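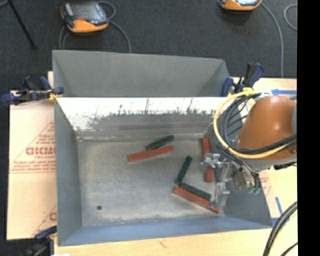 Words: Zirkorura automation desk
Filed under: Shop Rules | September issue

Six blocks in a metal bin. Three red, three green, the red ones longer. An arm reaching in from the side. If you have ever set up a picking cell you know how much paper can grow out of that.

At Takwood the paper is 2 pages. Front and back, laminated, zip tied to the door. They call it the Fallier sheet, after the building where the first one got taped up, and it replaced a binder that ran to 844 lines of requirements. Same cells. Same arms. The binder still exists, it's on a shelf, and you can ask for it. The lead tech there told me the last person to ask was an insurance inspector.

I went for a day to see how a two-page rule sheet holds up. Got there at 7:30 in the morning, coffee machine broken, everyone already working.

First rule on the sheet is about the bin. Clamp it. Doesn't matter how heavy it is, doesn't matter if you're only running for ten minutes. A gripper that comes down a little off will lean on a wall, and a bin that slides a finger's width is now a bin in the wrong place for every pick after it. Takwood's bins get clamped at the corners and the rim, ordinary hand clamps, the kind with colored handles you can buy anywhere. There was an argument years back about bolted fixtures. Bolts lost. People swap bins too often, and a bolted bin that takes half an hour to change is a bin that someone will leave half bolted.

The sheet says check the clamps by hand at the start of every 200 cycles. By hand - not by looking. A clamp that has let go a little looks exactly like a clamp that hasn't.

Second rule, cables. This is the longest section and the one people grumble over. Any cable that rides on the arm needs slack for the worst pose, not the average pose, and the loop has to be tied where it can't drop into the bin. Big loops are fine. Big loops that sag are not. Before a new program runs at speed, someone jogs the arm to the far corner of the bin, slowly, and someone else watches only the cables. Two people. The second one isn't allowed to touch the pendant or talk about anything else. Sounds fussy. I watched it done twice and it took less time than finding the tape did.

Floor cables are looser. The sheet wants them out of the walking path and that's all it wants. One tech would like covers everywhere. Another says covers are what he trips on. Still open.

Third, pendants. One cell, one person holding the stop. If there's more than one pendant in reach, you say out loud which arm yours belongs to before you press anything. You feel silly the first time. By noon I was doing it too, and I wasn't even driving. A pendant can be put down on the floor while the arm is stopped, screen up, and it gets picked up again before anybody hits go. Stepping over one is a write up.

Then the parts. I figured a rule sheet would skip this, since the blocks are just blocks. No. Layout rules get a whole half page. No neat rows unless the test is for neat rows. Some lying side by side, some crossed or leaning or close to the wall where the fingers don't have much room. Scatter by hand from a low height and then leave it alone. The temptation to nudge one block over so the gripper gets a nice clean shot is huge, I felt it, everbody feels it. A nudged layout gets thrown out.

And write down the misses. A run at Takwood is 200 tries and the log has to show all 200, including the dumb ones where the arm stopped for reasons that had nothing to do with picking.

Does a short sheet miss things? Sure. Lighting gets a single line. There's nothing on worn bins, and bins do wear. Scratches, bare patches, chalky stuff along the seams, and a camera may read an old bin differently than a new one. I asked. The answer was that they keep the same bin for the whole series and note it in the log, which seems okay to me, but it ought to be on the sheet.

Zürcher, the integrator that does a lot of their service work, has its own list and it is much longer and stricter on guarding and speed. When the two clash, Zürcher's wins. That is printed at the bottom of page 2 in bold. It's also where they keep the sign off box, which was a little small for the number of people who have to intial it. Next printing gets a bigger box.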